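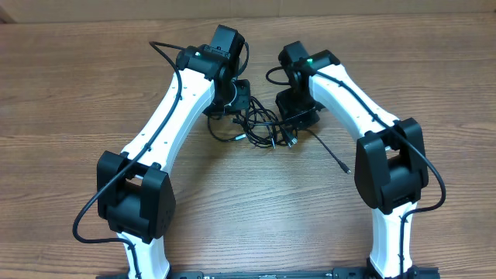
Penry Street Walking Guide: Udville Old Quarter
Printed map and booklet set

The Penry Street Walking Guide covers the shopping streets and side lanes of Udville's old quarter, from the tram stop at Lesia Square down to the river steps. It comes as a folded map and a small booklet in a clear sleeve. The map can be bought with the booklet or alone.

The guide was written by Gwion Hopkin, who lived over a shoe repair shop on Penry Street for 8 years. Maps are drawn by Gwion Griffiths. Both of them walked every route again for this edition, and several of the old listings were dropped. The hat shop has closed, the two tea rooms at the north end are now one, and the covered market has moved its entrance to the lane side.

What's in the set

Folded map, printed both sides. One side shows the whole quarter with street names, public restrooms, drinking fountains, tram stops and taxi stands. The other side is a close-up of Penry Street and the lanes on either side of it, with shops and cafes marked by number. The numbers match the booklet.

Booklet, stapled, 30 pages. It has 3 walks, a list of places to eat, a list of shops by type, a short history of the street and a page of useful phone numbers. The back page is ruled for notes.

Clear sleeve with a press closure. Both pieces fit back into it after use if the map is folded along its original lines.

The walks

Walk 1, Lesia Square to the river. The main route and the easiest. It runs the full length of Penry Street with short detours to the old customs house and the glass arcade. Allow two hours with stops. Flat for the whole distance apart from the steps at the river end, and there is a ramp one block east, marked on the map.

Walk 2, the lanes. A loop through the tailors' lanes behind the arcade. Best in the morning, when the workshops have their doors open. A few of the lanes are cobbled and narrow, and strollers will have trouble at the corner by the dye works. Allow an hour and a half.

Walk 3, evening. Starts at the Hotel Brilla and goes from one end of the restaurant row to the other, finishing at the night market. Most kitchens on the row open at 6 p.m. The night market runs from April through the fall and closes in heavy rain.

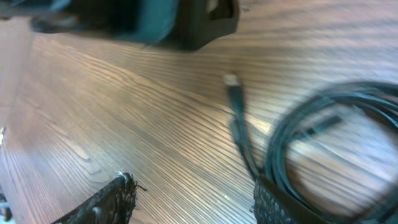 Places to eat are listed by price, from counter lunches to the dining room at the Brilla. Each entry gives the street number, the kind of food, opening hours and whether cards are taken. Many of the smaller places are still cash only. Hopkin paid for his own meals, and no shop or restaurant paid to be listed.

Changes from the last edition

The one-way system for cars has been redrawn.
Shops are now grouped by type instead of by block.
The river ferry times have been taken out. They changed too often to print. Check the board at the landing.
The type on the map is larger.
The old bus station is no longer shown. Buses from the airport now stop at Lesia Square.

Details

Format: map and booklet in sleeve
Language: English, with local street names as they appear on the signs
Item number: 1076
Map paper: coated, resists light rain
Booklet paper: uncoated, takes pencil and ballpoint

Ordering

Add the set to your cart and choose either "map and booklet" or "map only." Orders are packed on working days and sent flat in a card mailer. Shops, hotels and tour leaders who want ten or more copies should use the trade form, where the price per copy is lower. Please give a street address for trade orders.

Sets may be returned unused in the sleeve for a refund. If a map arrives torn or badly creased, write to us with the order number and we will send another. You do not need to return the damaged one.

Corrections

Shops on Penry Street open, close and move all the time. If you find something that has changed, send a note through the contact form with the number of the listing and what you found there. Corrections are collected on the updates page, which can be printed on one sheet and folded into the sleeve.

Also in this series

Udville Riverside Map, folded
Udville Tram and Ferry Map, folded
Lesia Square and the Museums, map and booklet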